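Home | Forums | Home Robots | Chores | New Posts

Can they do laundry yet?

Asif Butt wrote:
My brother-in-law swears we'll all have a laundry robot in 2 years. I do 48 loads a year by myself and I'd love that, but I'm not buying it. Picking up one soft thing is still hard! A box has corners. A sweatshirt is a different shape every time you touch it.
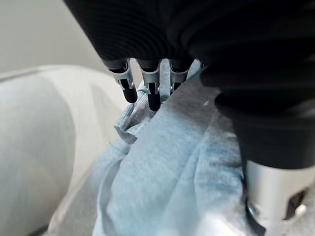

Fingertips on light blue cloth.

durnetti wrote:
Grabbing is the easy part, Asif. We've had grippers on the line at work for ages and they grab all day. Folding is where I'd want to see proof.

polar_25 wrote:
Disagree with both of you. The hard part is finding the stuff. My kids drop clothes on every seat in the house, and gray on gray is tough even for me before coffee. 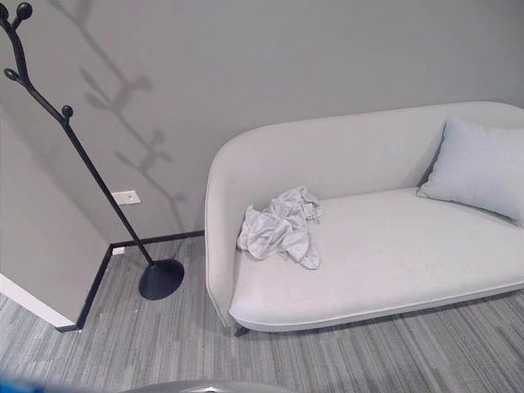

So give me a machine that walks the living room, collects whatever got dumped there and puts it in one pile. I'll fold it myself — happily. I'd pay $300 for that tomorrow.

durnetti wrote:
$300 won't buy you one finger, lol.

Asif Butt wrote:
OK, one pile I could live with. Still wouldn't trust it with my wool stuff.

Comments

Farooqui: Mine would just eat the socks.

tromitz: Ask again in August, my shop is trying one out on shelf stocking.

Contact us | Copyright 2023 | Back to top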